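세탁 표시를 읽기 시작한 뒤로

2025년 5월 24일

스웨터 하나를 버렸다. 스털리(Sterley)라는 작은 가게에서 산 회색 울 스웨터인데, 3월에 세탁기에 넣고 평소처럼 40도로 돌렸더니 아이 옷만 해졌다. 라벨에는 손세탁 그림이 분명히 있었다. 대야에 손이 들어간 그림이다. 나는 그 그림을 여러 해 동안 보면서도 한 번도 따라 한 적이 없었다.

그 일 이후로 빨래를 좀 제대로 해 보기로 했다. 거창한 건 아니고, 옷장에 있는 옷의 라벨을 전부 읽고 비슷한 것끼리 나눴다. 옷이 117벌이었다. 양말과 속옷은 뺐다. 하루 저녁이면 끝날 줄 알았는데 이틀 걸렸다. 라벨을 잘라 낸 옷이 생각보다 많았고, 글씨가 다 지워진 것도 있었다.

기호는 한번 외우면 어렵지 않다. 대야는 물세탁, 삼각형은 표백, 네모는 건조, 다리미는 다리미, 동그라미는 드라이클리닝이다. 대야 밑에 줄이 하나 있으면 약하게, 두 줄이면 아주 약하게 돌리라는 뜻이다. 내가 제일 헷갈린 건 네모였다. 네모 안에 동그라미가 있으면 기계 건조이고, 네모 안에 가로줄이 있으면 뉘어서 말리라는 뜻이다. 우리나라 옛 표시는 또 모양이 달라서 해 그림 안에 옷걸이가 들어 있다. 오래된 옷에는 이쪽이 붙어 있다.

나눠 놓고 보니 바구니가 세 개 필요했다. 면 종류와 수건, 합성섬유와 운동복, 그리고 약하게 빨아야 하는 것. 색은 그 안에서 다시 나눈다. 예전에는 흰 것과 색깔 있는 것, 이렇게만 나눴다. 그렇게 하면 수건과 블라우스가 같이 돌아가고, 블라우스 올이 나간다. 수건은 물을 먹으면 무겁다.

세제는 양을 줄였다. 같이 번역 일을 하는 글레이시 파우캉(Gleice Falcão)에게 수건이 뻣뻣하다고 했더니 세제를 얼마나 넣느냐고 되물었다. 뚜껑 가득 넣는다고 답했고, 그러지 말라는 말을 들었다. 뚜껑 안쪽을 보니 눈금이 있었다. 우리 집 빨래 양이면 제일 아래 눈금으로 충분했다. 섬유유연제는 수건에 쓰지 않는다. 운동복에도 쓰지 않는다. 한 달쯤 지나니 수건이 다시 물을 잘 먹었다.

탈수도 바꿨다. 셔츠는 탈수를 약으로 낮추고 끝나면 바로 꺼낸다. 꺼내는 걸 잊으면 소용이 없어서 휴대전화 알람을 맞춘다. 세탁기에서 나는 종료음은 방문을 닫으면 안 들린다. 꺼낸 셔츠는 어깨를 잡고 두어 번 턴 다음 단추를 맨 위 하나만 채워서 건다. 이렇게 하니 다리미를 꺼내는 횟수가 꽤 줄었다. 리넨은 어떻게 해도 구겨진다. 그건 그냥 입는다.

울은 손으로 빤다. 미지근한 물에 중성세제를 풀고 15분 담가 둔다. 비비지 않고 누르기만 한다. 헹구는 물도 같은 온도로 맞춘다. 짤 때는 마른 수건 위에 펴 놓고 김밥 말듯이 말아서 누른다. 처음에는 귀찮았는데, 라디오를 틀어 놓고 하면 금방 지나간다. 스웨터를 또 버리는 것보다는 낫다. 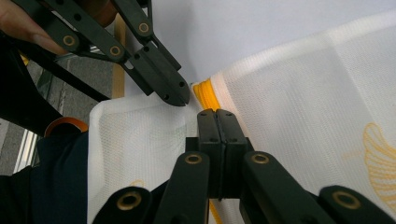
세탁망은 제일 늦게 사기 시작한 물건이다. 없어도 된다고 생각했고, 속옷에나 쓰는 건 줄 알았다. 지금은 얇은 니트, 끈 달린 옷, 장식이 있는 티셔츠를 모두 망에 넣는다. 망의 천은 사진 속 흰 메시 천처럼 구멍이 나 있어서 물과 세제가 드나든다. 구멍이 촘촘한 망은 보풀이 걱정되는 옷에, 성근 망은 때를 좀 더 빼야 하는 옷에 쓴다. 망 하나에 옷은 하나만 넣고, 옷을 뒤집어서 망 크기에 맞게 접는다. 망이 너무 크면 안에서 옷이 돌아다니고, 너무 작으면 가운데가 안 빨린다. 지퍼는 끝까지 닫고 고리를 고무줄 밑에 넣어 둔다. 고무줄이 늘어난 망은 돌아가는 중에 열려서 두 개 버렸다.

건조는 아직 해결을 못 했다. 우리 집 베란다는 오후에만 해가 들고, 비가 오면 창을 못 연다. 건조대를 거실에 펴고 선풍기를 아래에서 위로 틀어 주는 게 지금으로서는 제일 낫다. 긴 옷과 짧은 옷을 번갈아 걸면 사이로 바람이 더 잘 지나간다. 청바지는 뒤집어서 허리를 벌려 통 모양으로 건다. 주머니가 제일 늦게 마르니까 밖으로 나와 있어야 한다. 후드티의 모자는 따로 집게로 들어 올려 둔다.

건조기를 살까도 생각했다. 놓을 자리를 재 봤더니 문이 다 안 열린다. 세탁기 위에 올리는 방법이 있지만 우리 세탁기는 통돌이라서 그것도 안 된다. 이사를 가면 다시 생각해 볼 일이다.

세탁기 청소 이야기는 다음에 따로 쓰려고 한다. 먼지 거름망을 열어 봤는데 상태가 좋지 않았다. 일단 빼서 칫솔로 닦아 두었고, 통 세척은 이번 달 안에 할 생각이다. 과탄산소다를 쓸지 전용 세정제를 쓸지 아직 못 정했다. 써 보신 분은 댓글로 알려 주시면 좋겠다.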